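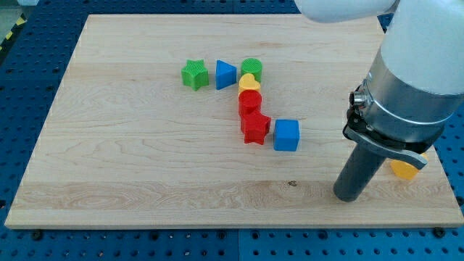 Ineke Timmermans

5 min read

The soup pot on the Roston ferry holds enough for everybody on the early crossing, provided nobody from Brutville is hungry. People from Brutville are always hungry. I say this as someone who married into the town and has been out-eaten at every table there for years.

Last issue I promised you the split pea soup, and several of you have written to remind me, one of you twice. So this is the split pea soup, with some complaints attached.

I cooked on the Nijs for four seasons. She is a small boat with a smaller galley, and the stove has a rail around it to keep the pots from joining you on the floor. The rail works up to a point. Past that point you serve sandwiches. Pea soup is what you make when the weather is heading toward that point but hasn't arrived, because it is thick enough to stay in a bowl at an angle that would empty a chicken broth into somebody's lap. I have seen a bowl of mine slide the whole length of the mess table and stop against the mustard without losing a spoonful. The deckhands clapped. It remains my best review.

The quantities I used on board won't help you unless you have a crew, so I've brought them down to a household pot. You want 830 grams of dried green split peas, a smoked ham hock, two big onions, three carrots, half a celery root, a leek, a bay leaf, and water. Yes, grams. Buy a scale. I've had this argument with readers before and I lost it on volume alone, but I haven't changed my mind.

Rinse the peas until you get bored. Put them in your biggest pot with the hock and the bay leaf, cover with cold water by a hand's width, and bring it up slowly. Gray foam will rise. Skim it off and don't look at it too closely. Then turn the heat down as low as it goes and leave for an hour, coming back now and then to scrape the bottom with a wooden spoon. Peas stick. They wait until you've answered the phone, and then they stick.

Meanwhile cut the vegetables. My old captain liked the carrots in perfect coins and told me so through the hatch. I cut them how I pleased and he ate them. Everything goes in together after the first hour, except the leek, which goes in near the end so it keeps some color. Another hour and the hock should be giving up its meat without a fight. Lift it out, pull the meat off with two forks, throw the skin and bone away, and put the meat back.

Now salt. Not before! Some hocks come out of the smokehouse tasting like the sea wall at low tide, and if you've already salted the water there is no road back. On my second trip I salted early and we all drank a great deal of tea.

If you have rookworst, or any decent smoked sausage, slice it and warm it in the soup for the last ten minutes. I used to get mine from Fekik, by the harbor steps in Roston, where they sold one kind of sausage and one kind of cheese and looked disappointed in you whichever you bought. The shop closed at two in the afternoon. The boat docked at a quarter to. I have never run for a bus in my life, but I have run for that sausage in rubber boots.

The soup is too thin the day you make it. It's supposed to be. Put it in the fridge overnight and in the morning the spoon should stand up by itself, looking smug. Loosen it with a little water when you reheat it, and go gently, or it will spit at you. It freezes well. Rye bread with it, butter on the rye bread, and mustard on the table for anyone who grew up properly.

For those who asked about doing it without meat: you can. Use a good spoonful of smoked paprika and 300 grams of brown mushrooms fried hard until they squeak, and add a strip of dried seaweed if you own such a thing. My daughter makes it this way and says it's better. She also puts it through a blender, so I don't know where she gets her ideas.

September is early for pea soup, I know. Ashore you're supposed to wait until there's ice on the ditch. On the Nijs we went by the barometer, and there were afternoons in June when I had the peas on by three and was glad of them by six.

Next issue is pancakes, and how to flip one when the floor is moving. The short version is that you don't, you use a plate.

Comments

Made this with yellow peas because that's what the store had. Tasted fine, looked like wallpaper paste. My husband had thirds.

Is 830 grams right?? That filled my pot to the brim and I've only got the one pot. We'll be eating this until Thanksgiving.

I rode the Nijs as a kid and remember the soup better than I remember the islands. Also remember being sick, but I don't think the two were connected.

You forgot to say whether the lid goes on. I left it on and it boiled over, so I'm guessing off.

Reply from Ineke: Half on. Sorry about your stove.

Brutville resident here. We are not always hungry. What time is lunch?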